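Home | About | Services | News | Careers | Contact

PRESS RELEASE

Trakedetti Opens Desktop Refurbishing Line in Griltbridge

GRILTBRIDGE, June – Trakedetti, a company that repairs and resells used office computers, has opened a new refurbishing line at its Griltbridge site. The line handles desktop towers returned by businesses, school districts and public offices at the end of their lease or service period.

The new area has 8 workbenches and can process 60 desktops per shift. Trakedetti took in 831 machines during a trial period before the opening. Most were standard office towers with one hard drive and a single power supply.

Each tower is laid on its side and opened at the bench. The processor, memory and hard drive are checked as separate parts. Trays on the bench have slots and recesses shaped for the parts, so that a drive or a processor has a set place while the rest of the computer is being worked on. Hard drives stay in their plastic carriers whenever the carrier is in good condition.

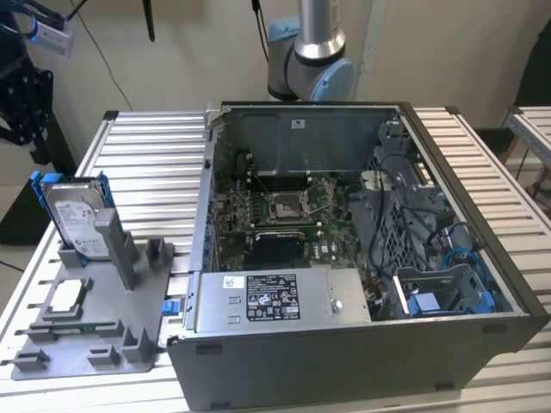
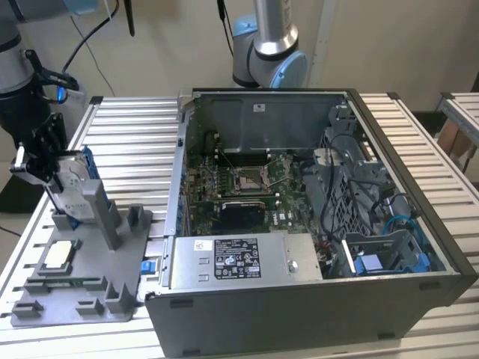
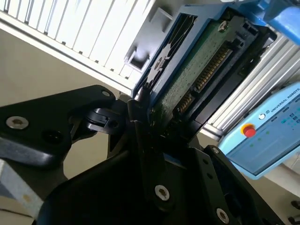

Data removal is handled before any computer is offered for resale. Drives are erased and tested, and the customer gets a report listing the serial number of each one. A drive that fails the test is shredded. Customers who do not want their drives reused can ask for all of them to be destroyed when they book a pickup.

Working towers are cleaned, fitted with a tested drive and sold with a warranty of 6 months. Machines that cannot be repaired are taken apart for spares. Power supplies, drive carriers and cables are in steady demand, the company said, especially for older models whose makers no longer stock them. What is left goes to Gilen, a metals and plastics recycler that has worked with Trakedetti since the Griltbridge site was first leased.

Collection and delivery on the new line are provided by Manurung, which runs a weekly truck route through the area. Customers outside the route can drop off equipment at the loading dock by appointment. There is no minimum number of machines for drop-off.

Trakedetti is accepting bookings for the line now. Laptops, monitors and printers are still handled in the company's older workshop and are not affected by the change. Price lists and pickup forms are available from the Griltbridge office.

Contact: Trakedetti Press Office, Griltbridge | © Trakedetti. All rights reserved. | Back to top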